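**Gromlow library cards: has anyone got the new one yet?**

**wattlebark**
Letter from the Astotstead council says our old library cards stop working in February and we all have to swap to the new Skilness card. Same books, same building, new plastic. It costs $3816 for the first print run according to the minutes, and I'd like to know what was wrong with the old ones. Mine has worked for years.

**Paavo Kiiskinen**
They say the old barcodes don't scan on the new kiosks. I'm not convinced. I borrowed two books with mine on Friday and it scanned first go.

**tramstop_9**
The old system is being switched off by the supplier, so it's hardly the council's choice. Read page 3 of the letter.

**wattlebark**
I did read page 3. It says "may be retired". That's a salesman's word.

I'm also meant to believe one card will do the library, the pool and the tip. We heard that about the last one. Blue again, too.
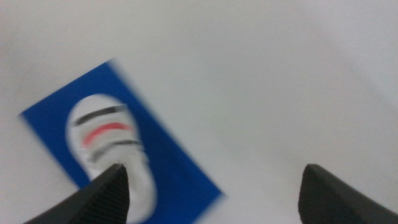 Seok reckons the pool won't take it at all until they've changed the turnstiles, and there was no money for turnstiles in the last budget. So you'd be carrying two cards anyway.

**tramstop_9**
Two cards instead of three is still fewer. I don't see the scandal.

**Paavo Kiiskinen**
No scandal, I'd just like to see the sums. The minutes say 628 people borrowed something last year. Only 372 of those used a kiosk. Everyone else went to the desk, where they can type your number in by hand.

**tramstop_9**
And if the desk hours get cut?

**wattlebark**
Then that's the real story, and they should put it in the letter.

**mrs_plum**
Does anyone know if holds carry over? I've been waiting on the same cookbook for ages and I'm not going to the back of the queue over a bit of plastic.

**tramstop_9**
The letter says yes. Page 2.

**mrs_plum**
I'll get that in writing, thanks.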